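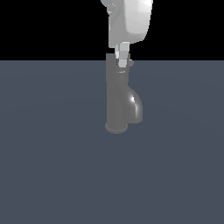
Sim, branched pipe fitting, fingers in the top socket. Branch to the right.

April 20, 2024. Privholm cell, sim only

Pick from the top socket, fitting upright on its flange. Kaan wants the branch always facing the same way at pick. Fine in sim, but on the floor somebody has to set them that way, and that somebody is Thulani's shift. So we'd be swapping one handling job for another. Raise Monday.

Current plan from Gumede: 2,000 fittings a shift through the cell, 2 people on it instead of the bench crew. Daithí says the bench does the rim check by feel while they load, no separate step. Not in the cycle anywhere! Ran 544 cycles overnight, none of them know what a burr is.

Talked to Saadet re: the bench people. She wants them trained on teach pendant + fault recovery before install, not after like in March at Oveleck. Agree. Jacobus asked if he keeps his grade if he's "only watching". Didnt have an answer, told him so.

To do
- random branch angle at pick, rerun
- finger clearance at the collar, check against real part
- rim check: who, where, how long
- get Thulani in front of the sim befor layout is frozen
- grade question to Saadet, in writing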